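Gomis (robot)

Gomis is a two-armed tabletop robot built by Cornel Bucur and Brock Bélanger in the Dondemine shared workshop in Wistasberg. It has two segmented hands in black and white, each on a metallic wrist cylinder, and is used for practice with household objects such as cups.

Work began in January with a single arm. The second was added after 83 evenings of bench time – most of them spent on wiring.

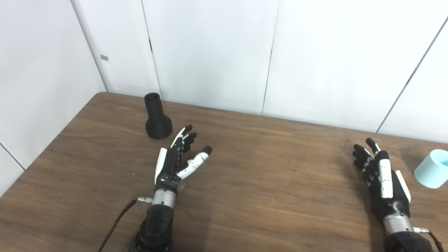
How is Gomis controlled? An operator wearing a pair of sensor gloves moves the hands directly, and the software, called Cozma, records each motion for later playback.

The control code runs to 18 modules. Bucur maintains the motion files, and Bélanger handles repairs. The workshop opens the project to visitors on Thursday evenings.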